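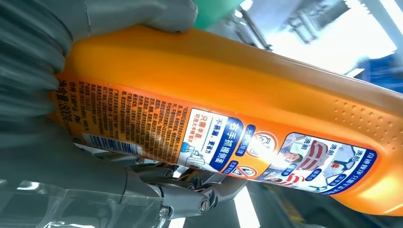
Notes from the Gadlow open day

Posted March 28, 2021

For those who don't read the announcements category (so, everyone), Gadlow is the company that hosts this forum and a few hundred others. Every year they open the office to moderators, feed them, and let them complain in person. I have moderated here long enough to have complaints, so I went.

The office is on the second floor of a former shoe warehouse built in 1958. The elevator is original and makes its own decisions. I was met at the top by Shona McKinnon, who runs support and who has answered 24 of my tickets. She knew the number. I had hoped she wouldn't.

The morning was a tour. Support sits by the windows, developers sit by the kitchen, and between them is a long corridor with carpet thick enough to absorb any message passing along it. The servers are in another state, so the server portion of the tour was a door with a printout of the servers taped to it. Several people took pictures of the printout. I was one of them.

After that came the demo of Stesance, the new spam filter. If you've had a post held for review since August, you have already met it. The current filter looks at links, account age and how fast you type, and then holds whatever Dale posts. Stesance is supposed to look at a member's history as well, so that someone who has been arguing about router firmware here for years doesn't get treated like a stranger selling handbags.

The demo ran on a copy of a live forum with 490 held posts in the queue. It released nearly all of them in the time it took to find a chair. It also released one that was entirely in capital letters and concerned a miracle roofing sealant. The developer at the keyboard looked at it for a while and said the account was in good standing.
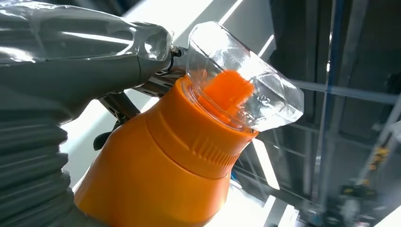
I asked the question several of you wanted asked, about the editor eating drafts when you switch tabs on a phone. The answer is that they can reproduce it, which got a small round of applause. It happens when the page reloads before the draft has been saved to the server, and the fix is to keep a copy on the device too. It's written and being tested. I asked when we'd get it and was told "after Temba."

Temba is the new search. I know. They say it will find words of 3 letters, a thing our search has refused to do for as long as I've been here, which makes it awkward to run a forum where people ask about DNS, RAM and USB. I typed "DNS" into the test box and got results about DNS. I typed my own username and got a thread from my first week here that I'd rather had stayed lost.

Lunch was sandwiches. Murray McIntyre, who moderates the Gilberg camera forum, spent it explaining their policy on signatures: two lines, no images, no exceptions. Ours is whatever we have now. I took notes, and there will be a thread.

The afternoon session was on moderator burnout and overran by an hour.

Things I forgot to ask, before you all tell me: the broken quote button in dark mode, whether merged threads can keep their original titles, and why the notification bell lights up when there are no notifications. I did write these down. They were on the back of the parking ticket, which I handed to the machine on the way out.

Shona says to put the first two in a ticket. That will make 26. The bell, she says, is a known issue, and has been since before she started.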